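3.2 Household survey

Households in Kelel and Prerneck were asked to keep a written record of how they served and cleared the evening meal. The record ran for 6 weeks and ended in July 2021. We received 1561 usable entries. An entry was left out if the date was missing or if the meal had been eaten away from home.

Most homes in Prerneck carried dishes to the table on a tray, while those in Kelel more often carried them by hand. Bowls were grouped by size and trays by surface finish, following the list used in the earlier Closutberg study. Figure 2 shows a bowl and a wood-grain tray on a white tabletop.

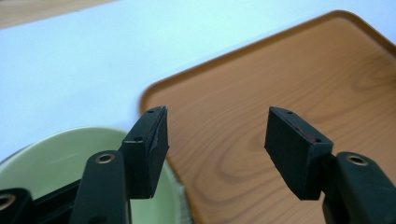 Figure 2. Pale green bowl and wood-grain tray.

3.3 Coding of entries

Two coders read each entry separately and marked who set the table, which items were used and where they were put afterwards. Where the coders disagreed, the stricter reading was kept. Entries that mentioned guests were coded apart, as were those from December, when the pilot was run in Vidal. The pilot entries are not included in the totals given in Section 4.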